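Killska港税帳翻刻データ README

概要

北の小さな港Killskaで1587年に書かれた入港税の帳簿を翻刻し、表形式にしたデータです。1行が帳簿の1項目にあたり、行数は639。公開はAmuraプロジェクトの枠で行っていますが、以下に書く判断と文句の責任は作成者個人にあります。

このファイルは使い方の説明と注意書きを兼ねています。注意書きのほうがずっと長いです。データだけ落として棒グラフを描くつもりの人は、せめて「行は船の数を表さない」の節に目を通してください。

なぜ作ったか

Killskaについて書かれたものを読むと、たいてい「年に400隻が入る北方屈指の港だった」という一文に出会います。町の案内板にも、古い地誌にも、近年の概説にもあります。出典をたどると地誌が案内板の元で、概説の元も地誌で、地誌には出典がありません。きりのよい数字が三か所に載っているので三つの証拠があるように見えますが、証拠としては一つ分にも足りないと思います。

一方で税帳は残っています。読めば少なくとも何が書いてあるかは分かる。そこで読むことにしました。読んだ結果、400という数が正しいとも誤りだとも言えませんでした。がっかりされるかもしれませんが、この帳簿から入港船数は出せません。出せると書いている人がいたら、どう数えたのかを尋ねてみてください。

収録ファイル

entries.csv　本体。帳簿の項目を書かれている順に並べたもの。
glossary.csv　品目名と単位の語彙表。訳語は暫定。
hands.csv　筆跡の区分。書記が何人いたかについての推定を含む。
variants.csv　Mostyn版との異同。
notes.txt　欄外の書き込み、消し跡、読めなかった箇所の覚え書き。

文字コードはUTF-8、区切りはカンマ、改行はLFです。表計算ソフトで開くと日付の列が勝手に変換されることがあるので、文字列として読み込んでください。税額の列も同じです。先頭のゼロに意味がある行が少しあります。

entries.csvの列

entry_id　通し番号。帳簿にはありません。こちらで振ったものです。
folio　葉番号と表裏。帳簿の葉番号は後世の鉛筆書きで、綴じ直しのときに一度ずれています。
date_raw　日付の原文。聖人の祝日で書かれているものが多い。
date_norm　換算した日付。空欄が多いのは仕様です。
master　船長とされる人名。綴りは原文のまま。
origin_raw　出港地の原文。
origin_norm　出港地の推定。
goods_raw　品目の原文。
goods_ja　品目の訳。
unit　単位。
amount　数量。
toll　税額。
hand　筆跡の記号。
certainty　読みの確度。 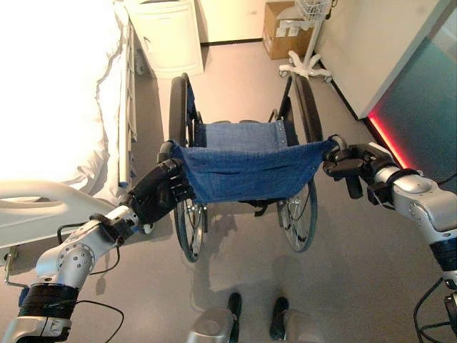 certaintyの付け方について少し書いておきます。最初は数値で付けていました。やってみると、前の週に高く付けた箇所を翌週に低く付けるということが続き、数値の細かさは見せかけだと分かったので、「読める」「たぶん」「不明」に落としました。これでも楽観的な気がします。「読める」は作成者が読めるつもりだという意味で、文字がそこにそう書いてあるという保証にはなりません。

品目と出港地の両方に「読める」が付いた行は454あります。集計に使うならこの範囲から始めるのがましですが、この454行が帳簿全体を代表していると考える根拠もありません。読みやすい行は、字のきれいな書記が、品目の少ない船について、おそらく急がずに書いた行に偏っています。積荷の多い船ほど行は詰まり、略記が増え、読めなくなる。つまり大きな取引ほど抜けやすいデータです。

行は船の数を表さない

帳簿の一項目は、税を払った一回の支払いを記したものと考えています。船一隻が一項目になっている保証はありません。

同じ船長名が同じ日に続けて出てくることがあります。積荷を分けて払ったのか、同名の別人か、書記が二度書いたのか、帳簿は何も教えてくれません。逆に、一つの項目に複数の船の荷がまとめられたらしい箇所もあります。「彼とその仲間」とだけ書かれ、仲間が何隻だったかは書かれない。税を取る側にとっては金額が合えばよかったのでしょう。

それから、税を払わなかった船は当然載っていません。免税の特権を持つ町の船、夜に入って朝には出た船、役人と話のついた船。密輸の規模については威勢のよい推計を見かけますが、記録されなかったものの量を記録から割り出す計算には、どこかで必ず願望が入ります。このデータにそういう推計の列はありません。追加の要望もいただきましたが断りました。

7月の項目が多いことについても、夏に交易が盛んだった証拠として使うのは待ってください。7月には書記が替わっており、新しい書記は前任者がまとめて書いた支払いを品目ごとに分けて書く癖があります。忙しくなったのが港か書記の手かは、項目数を見るだけでは区別できません。

筆跡の区分

hands.csvでは書記をAからDに分けています。AとBの区別にはかなり自信があります。CとDは怪しい。インクの色と大文字の形を見て分けましたが、同じ人が寒い日に別のペンで書いたと言われれば反論できません。筆跡で人を分ける議論は、分けた本人がいちばん納得しているのが普通で、私も例外ではないはずです。

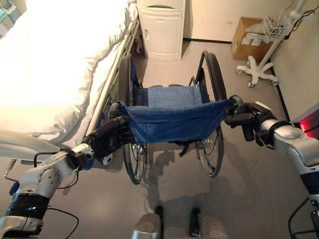
Dについては、帳簿の最後の数葉にしか出てこないことも気になっています。年末に誰かが代筆したと考えるのが素直ですが、別の帳簿の断片があとから綴じ込まれた可能性も捨てきれません。紙の透かしを調べれば片が付くかもしれません。撮影画像からは透かしが見えず、現物の閲覧はまだ許可されていません。Dの行を外して分析した結果も併せて出すことを勧めます。外したら結論が変わったという場合、その結論は引っ込めたほうがよいと思います。

翻刻の手順

撮影画像をJundentに読ませて下書きを作り、それを人の目で直しました。Jundentは文字認識ソフトで、きれいな書体には強いのですが、この帳簿には手を焼いていました。困るのは読めないときに黙ってくれないことです。判読不能の染みに対しても、この地方にいかにもありそうな人名を返してくる。初期の版にはそうやって生まれた船長が混じっており、気づいた分は消しました。気づいていない分がまだいると思ってください。

直しは二回通しで行いました。二回目は一回目の結果を隠して読むつもりでしたが、難しい箇所ほど前に何と読んだかを覚えているもので、独立した二回の読みとは呼べません。一致率を載せていないのはそのためです。載せれば高い数字が出るでしょうし、高い数字は引用されます。

略記は展開し、展開した部分を丸括弧で示しました。打ち消し線のある語はentries.csvに入れず、notes.txtに回しています。数字はローマ数字で書かれていて、末尾のjはiとして扱いました。縦線が一本多いか少ないかで税額が変わりますが、虫食いの穴と縦線の区別がつかない箇所があります。金額の合計を出す方は、合計がその程度の土台に載っていることを脚注に書いてくださるとありがたいです。

帳簿の各葉の下端には書記自身の合計があります。こちらの翻刻を足した値と合わない葉がかなりあり、最初は翻刻の誤りを疑って何度も見直しました。いくつかは実際にこちらの誤りでした。残りは書記の足し算が間違っているように見えますが、都合のよい説明なので、あまり信用しないでください。

Mostyn版との関係

この帳簿には、古い活字の抜粋がすでにあります。ここではMostyn版と呼びます。長く唯一の手がかりだったもので、Killskaを扱う文献のほとんどがこれを孫引きしています。

Mostyn版の編者は選び方を説明していません。比べてみると、蝋、毛皮、琥珀の項目がよく拾われ、塩と干し魚と古着の項目が大きく落ちています。遠い土地の名が出る項目は読みが怪しくても採られ、隣の入り江から来た小舟はほぼ採られていません。この抜粋だけを読めば、Killskaは遠方の珍品であふれる港に見えます。帳簿を頭から読んだあとの印象は、魚の樽が延々と続く港です。印象もまた証拠とは言えないので、各自で確かめてください。

有名な「絹の船」の項目にも触れておきます。Mostyn版では、南から絹を積んだ船が来たことになっています。原本の該当箇所は語の中ほどが擦れていて、絹とも、粗い袋地を指す地元の語とも読めます。税額は袋地のほうに合います。当データではgoods_jaを空欄、certaintyを「不明」としました。絹と読みたい気持ちは理解できますが、それだけで表に書き込むわけにはいきません。

語彙表の注意

glossary.csvの訳語は、後の時代の辞書と近隣の港の記録に頼って決めたもので、1587年のKillskaで同じ意味だったかは別の話です。
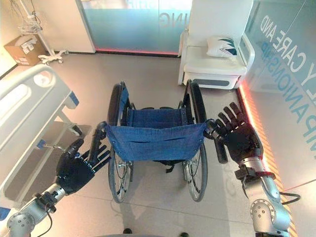
品目のうち訳にいちばん困ったのは、荷車の部品らしい一群の語でした。船で運ばれてきた部品がどこで組み立てられたのかは帳簿に出てきません。ある語を「輻」と訳しましたが、これには異論があるはずです。輻というのは、写真の車椅子の大きな後輪に見える細い銀色のスポークのように、車輪の中で放射状に並ぶ棒のことです。木の車輪なら太くて本数も限られるでしょうから、一束いくらで税がかかるのは筋が通ります。ところが同じ語が桶板の束にも使われていたらしく、隣に樽の箍が書かれている行では桶板と取るほうが自然です。行ごとに訳し分けると作成者の思い込みがそのまま表に入るので、訳は一つに揃え、goods_jaに疑問符を付けてあります。車輪の交易を論じるつもりでこの語を検索する方は、ヒットした行のかなりの部分が桶屋の話かもしれないと覚悟してください。

単位はさらに悪い状況です。「ラスト」は品目によって量が違い、港によっても違い、どうやら書記によっても違います。換算表は付けていません。隣の港の換算値を借りてトン数を出した論考はありますが、借りてよい理由が書いてあるものには今のところ出会っていません。「樽」も同様で、魚の樽とタールの樽が同じ大きさだったと仮定する必要がある計算は、その時点でやめておくのが無難です。

地名についても一言。origin_normは現在の地名に寄せて書いていますが、似た名の入り江がこの海岸にはいくつもあります。地図に点を打つと急に説得力が出るので、座標の列は用意しませんでした。どうしても必要な方はorigin_rawから自分で決め、決めた理由を残してください。

向いている用途と向かない用途

品目の綴りの揺れを調べる、書記ごとの略記の癖を比べる、Mostyn版がどの項目を落としたかを見る。このあたりなら使えると思います。授業で帳簿の読み方を教える材料にもなるでしょう。

入港船数、貿易総額、港の順位付け、前後の年との増減には向きません。残っているのが一年分だけなので、増減は初めから議論できないのですが、それでも「最盛期の1587年」と書かれたものを見ました。ほかの年の帳簿がないのに、どうして最盛期だと分かるのでしょうか。帳簿が残った年を栄えた年と呼んでいるだけに思えます。

言語モデルなどの学習に使うことは妨げませんが、疑問符と空欄を取り除いてから使うことはやめてください。前処理で「欠損」として補われた版が出回ると、絹の船がまた走り出します。
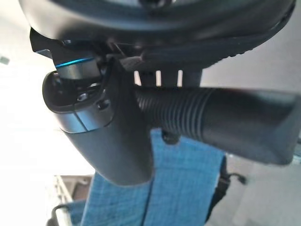

既知の問題

葉の表裏が逆になっている箇所が、後半に少なくとも一か所あります。日付の並びから気づきましたが、帳簿自体の並びが乱れている可能性もあるので直していません。

人名の綴りを統一していないため、同じ人がいくつもの綴りで出てきます。統一した列を作る試みは途中でやめました。父の名を名字のように使う土地で、同じ組み合わせの名の男が何人いたか分かりません。

date_normには暦のずれの問題が残っています。近隣で新しい暦を採る町と採らない町が混在していた時期で、Killskaの書記は古い暦を使っていたと仮定しました。仮定の根拠は欄外の書き込み一つだけで、その書き込みの筆跡は本文のどれとも一致しません。

toll列のうち、銀貨と銅貨が混ざった支払いは原文のまま入れてあります。数値として読み込むとエラーになりますが、不具合の報告は不要です。

変更履歴

初版　Jundentの下書きを一回直した段階で公開。いま見ると早すぎました。
第二版　幽霊船長の削除。hands.csvを追加。
第三版　1月6日。variants.csvを追加し、certaintyの数値を廃止。「絹」の行を不明に変更。

利用条件

出典としてAmuraと版の番号を書いていただければ、改変も再配布も自由です。版の番号は省かないでください。初版の数字がいまだに引用されていて、そこにはJundentの作った船長たちが含まれています。

誤読の指摘は歓迎します。葉番号と行の位置、それから代わりの読みを添えてください。「Mostyn版ではこうなっている」だけの指摘は、variants.csvにすでに載っていることがほとんどなので、返事が遅くなります。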